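Contents | Previous chapter | Next chapter | Glossary | Index

Chapter 4
Claims on the Label: Reading Household Textiles with a Doubtful Eye

Most introductory books on textiles begin with fibre. They tell you that cotton is absorbent, linen is strong, polyester resists creasing and wool insulates, and then they move on to weaves. Students learn these statements, repeat them in assessments and carry them into shops, where they are of surprisingly little use. A tea towel sold as cotton may dry a glass well or push the water from one side to the other, and the fibre content alone won't tell you which.

This chapter starts from the other end. It looks at what sellers say about cloth used in the home (tablecloths, towels, sheets, curtains) and asks how much of it could be checked by a person with a kitchen sink, a ruler and some patience. A fair amount can be. A larger amount can't, and a good part of that was never meant to be.

4.1 Words that sound like measurements

Consider the term "thread count". It has a real meaning: the number of warp and weft threads in a given area of fabric. In a plain, single-ply cloth it tells you something about how closely the threads are packed. Once yarns are made from several plies twisted together, a seller may decide to count each ply, and the figure on the packet climbs without anything happening to the cloth. A higher count can go with a finer sheet. It can also go with a heavy, airless one that nobody enjoys in a Brisbane summer.

"Hotel quality" is worse, as it doesn't even pretend to be a number. Hotels buy linen at every price, and many buy for survival in a commercial laundry, where colour fades and softness is a secondary concern. The same caution applies to "heritage weave", "easy care" and "natural feel". Ask of each one: what would have to be true of this cloth for the label to be false? If you can't answer, the phrase is decoration.

4.2 The Endine tablecloths

The case study for this chapter concerns three tablecloths sold under the Endine name. The first was labelled "stain resistant", the second "stain repellent" and the third "stain release". Shoppers asked to rank them usually assume the words are synonyms, with the dearest one doing the job best.

The terms are used loosely, but they can point to different things. A repellent finish is intended to keep liquid beading on the surface so that it can be blotted away. A release finish is intended to let go of the stain in the wash, which means the mark may look dreadful until then. "Resistant" can cover either, or neither. A household that spills red wine and mops it up at once wants one kind of cloth. A household that finds the spill next morning wants another.

The care labels complicated matters further. One finish was said to last for 18 washes, with no mention of temperature, detergent or tumble drying. We should not conclude that the claim was dishonest. We can say that it was incomplete, and that a buyer had no way of knowing whether their own laundry habits resembled the ones behind the figure.

4.3 What a home test can and can't show

A simple drop test is described in the activity at the end of this chapter. You place a drop of water on the cloth, time how long it sits before soaking in, and repeat after washing. It's a useful exercise, and students tend to believe it far too readily. One drop on one spot is a single observation. A spot near the hem may have been pressed or handled differently from the middle. Water is also a poor stand-in for gravy.

Pattern is another source of trouble. A raised or woven design changes how light falls on the surface, and faint marks on a busy cloth are easily missed. Two people grading the same stain will often disagree by a full step on the scale, even when both are being careful. If you grade your own samples and you already know which one cost more, treat your results with suspicion.

4.4 A note on "100 per cent"

The figure 100 on a fibre label normally refers to the fibre in the main fabric. It doesn't necessarily describe the sewing thread, the trim, the backing or the finish applied afterwards. The Akolgo curtain range discussed in Chapter 3 was cotton in the sense that the face cloth was cotton, while the coating that blocked the light was something else altogether. Buyers who chose it for composting at the end of its life were disappointed.

Before going on to section 4.5, choose a cloth you already own and write down every claim you remember being made about it when it was bought. Then look at the label, if it's still attached. Keep both lists, as you'll need them for the Fitside exercise on price and durability, where the gap between the two is usually the most interesting part.

Related chapters and readings
Chapter 3: Coatings, Backings and the Akolgo Curtains
Chapter 5: Does a Heavier Towel Last Longer?
Reading: Perkero and the Language of Softness
Worksheet: Drop Test Record Sheet
Worksheet: The Fitside Price and Durability Exercise
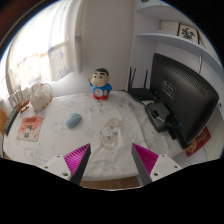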